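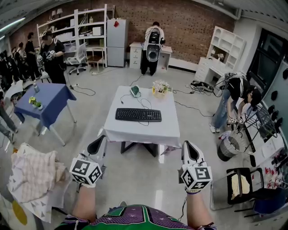
*Figure 4.1 Several operators at work in one room with hand-held grippers. The patterned cubes are fiducial markers.*

# Chapter 4: Planning a Capture Room

Ask a new robotics team what they plan to buy and you'll hear about grippers. Fair enough – grippers are the fun part! But walk the floor with whoever signs the purchase orders and the list grows quickly: tables, cloths, shelving, power boards, chairs, cable, and a surprising number of ordinary household objects for the operators to pick up and put down again.

This chapter follows the Rotar project, a modest program run by Menaka Nanayakkara at Oltell, from its first rough estimate in April through to a working room. By the end you should be able to draft an equipment plan of your own, defend it to a manager, and know which lines to leave some slack in.

## 4.1 Count stations first

Nanayakkara's first draft was organised by supplier. Her colleague Ramiro Vallejo talked her into starting again, this time by *station*: one operator, one pair of grippers, one work surface, and everything needed to keep that operator busy for a shift. It's a lovely way to budget, as the cost of growing becomes visible straight away. Want two more operators? Copy the station column twice and see what happens to the total.

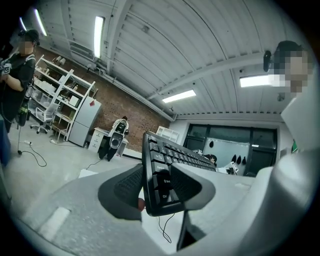 *Figure 4.2 A computer keyboard held on edge between two textured finger pads.*

Finger pads sit on their own line in a station budget. Treat them as consumables, like printer toner, and note the reorder time beside the price. Task objects get a line too. Keyboards make excellent ones: they're cheap, long and flat, and the trailing cable gives an operator something extra to manage. Rotar set aside $900 for task objects, and Vallejo spent a very happy afternoon in the homewares aisle with it.

## 4.2 The room itself

Floor area is where early plans tend to go wrong. A table's footprint is easy to measure, but an operator wearing a backpack rig needs room to bend, turn and step back without bumping a neighbour.

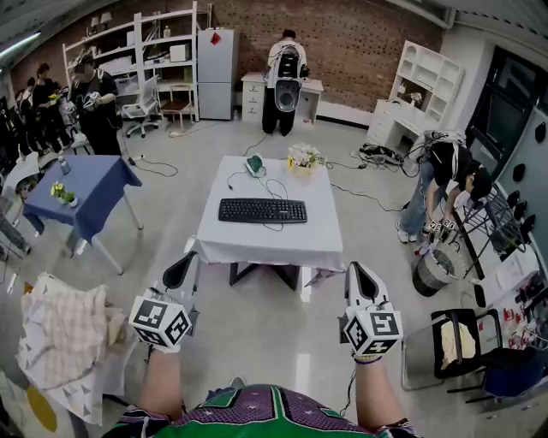

Sketch the floor at scale before you order any furniture, and draw the cable runs in a second colour. Leads that cross a walkway should be costed with covers, or the tables moved closer to the outlets. Shelving belongs on the sketch as well – objects waiting their turn have to live somewhere.

### Key terms

**Station cost:** the full price of equipping one operator, including furniture and a share of spares.

**Consumable line:** a recurring amount for parts expected to wear.

### Before you read on

Choose a room you know well and sketch a layout for four stations. Mark each outlet, door and storage area, and keep the sketch handy. You'll price it in Section 4.3.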